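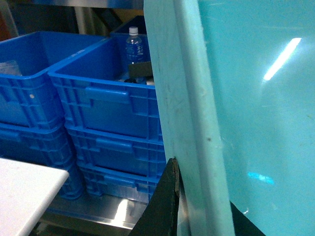
4.2 What ends up in the crates

Figure 3. Stacked storage crates on a steel surface. The top crate of the right-hand stack holds a water bottle with a white screw cap.

Every storeroom in the study had a written rule about crates, and the rule was nearly always the same: empty crates are to be stacked, full crates are to be labelled. The rule assumes that a crate is either empty or full. At Jutport, as at Lernow, we met a third kind, which we call the resting crate. It holds one or two items that belong to no order and appear on no list, and it has been treated as empty by everyone except the person looking for their drink.

Figure 3 shows two resting crates at once. The bottle stands upright in one, and a crumpled clear plastic bag lies in the back corner of the other. Both are at the top of their stacks, where a resting crate has to be if it is to be of any use. A crate lower down is out of reach until somebody moves the ones above it, and in our 700 logged crate movements staff showed a marked dislike of doing this.

Bags outlasted bottles. A bottle was usually claimed by the end of the shift, whereas a bag could stay for 5 days, travelling between rooms with its crate and acquiring a certain seniority. When we asked whether such a bag was rubbish, the answers split evenly between "yes" and "it might be wanted".

We had at first coded resting crates as errors, following Harasym. We dropped this after 2 weeks, by which time one of our own pens had gone missing and been found in a crate at Jutport. Section 4.3 turns to labels, which were few.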